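Consumer Claims and Evidence
Week 7 handout: What does "tested" mean on furniture?
Notes by Tetteh Issahaku, for use with the Postberg reading

Bring this sheet to seminar. It covers the same ground as the lecture but leaves out the worked sums, which are in the course folder.

1. The sentence we started with

"Tested to 100,000 cycles." You will find some version of this on chairs, hinges, drawer runners and mattresses. Last week I asked you to write down what you thought it told you. Most answers said the chair was strong, or that it would last for years. Neither follows. The sentence says that something was done many times. It leaves out what was done, how hard, to how many chairs, and what counted as a failure.

Suppose a seat is pressed straight down in the middle, over and over, by a flat pad. People do not sit like that. They drop, they twist, they lean back on two legs while talking on the phone. A chair can do very well under the pad and still work loose at the back joint after one winter in a busy kitchen. I am not saying the pad test is useless. I am saying you can't get from it to your kitchen without a few steps that the label skips.

2. Sample size, or the lack of one

The Gutbridge case is in your reading. The firm sold a dining chair as "independently tested", and it had been. One chair went to the lab. That chair passed. The product line ran to 4000 chairs, made at two sites with different suppliers for the screws.

Ask yourself what one pass tells you about the other 3999. If the chairs are very alike, quite a lot. If they are not, very little, and the label gives you no way to tell which it is. Students often say at this point that testing every chair would be absurd, and of course it would. There is a lot of room between one and all of them, though, and firms that have used that room usually like to mention it.

Also ask who picked the chair. In the Gutbridge file it came from the sales office.

3. Failure is a definition

Two reports on the same stool, one by Pulov and one by Essien, disagree flatly. Pulov found no failures. Essien found that most of the stools failed. When you read the method sections the quarrel more or less goes away. Pulov counted a failure only when a part broke. Essien counted any joint that had opened enough to see.

Which is right? I don't think that is a good question. A better one is which of them you would want if you were buying stools for a school. Write a short answer before seminar, and give your grounds.

4. Complaints data

Some firms skip lab results and point to low complaint rates. Be careful here. Gutbridge logged 7 complaints in a year and put that in its brochure. Efua Quaye, whose survey is the second half of your reading, wrote to owners and got 3023 replies. A good share of them described a wobble. Hardly any had contacted the firm. They had tightened a bolt, or put a folded card under one foot, or moved the chair to the spare room.

People who own a wobbly chair may be keener to answer a survey about chairs, so Quaye's figures have a tilt of their own. She says so on her second page, and I trust her more for it. But a low complaint count mostly measures how much bother it is to complain.

5. Words to circle when you see them

"Up to" - as in holds up to a given weight. Placed where, and for how long?
"Commercial grade" - ask whose grade.
"Designed to meet" - this is a statement about hopes. Compare "meets", and then compare "was found to meet".
"Lifetime guarantee" - find out whose lifetime. In one document we looked at it was the lifetime of the product, so the guarantee ended when the chair did.

6. For seminar

Find one claim about strength or wear on something in your own home. Copy the wording exactly. Then list what you would need to be told before you could use it to choose between two products. Do not look up the answer first. If the maker has a helpline you may ring it, but write down what was said and how long you waited.

Half a page is plenty. Please don't bring the furniture.

The February essay may grow out of this exercise. If you plan to do that, see me early, as the lab reports take a while to get hold of and the library has only one copy of the Postberg volume. 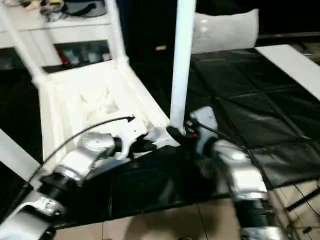
Fig. 1. White chair on its side, legs and underside of the seat.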